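Spent part of the week rewriting our handling rules for hand-held grippers at Sombridge. Posting the short version here in case it helps another shop.

1/ One person per gripper. If you need to pass it, the other person says "got it" before you let go. Yeshi Tilahun wrote that one and it stays word for word.

2/ Cables get checked before every session. Look at the strain relief first, then the connector. Anything nicked goes in the red bin, and you log it.

3/ Markers stay clean and flat. A lifted corner means you stop and replace the marker. Don't press it back down with your thumb.

4/ Finger pads are swapped at 700 hours or at the first tear. We used to say 1,000. Augustina Quartey went through the December logs and we lowered it.

5/ Two grippers close together: agree out loud who moves first. The second holder keeps still until the first is clear.

6/ Gloves are fine. Loose sleeves get pushed up past the elbow. 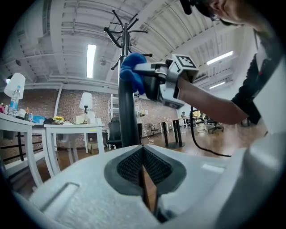
Two grippers out, one with a stick between the pads.

7/ Log every session, even the bad ones. We have 2,533 entries now and the short failed ones get read the most.

8/ New people do 14 supervised sessions before they work alone. Trinidad Dimaculangan signs them off.

Still open: whether rule 5 should set a minimum distance. Ceton uses one, we don't yet. If your site has a number, reply with it and how you picked it.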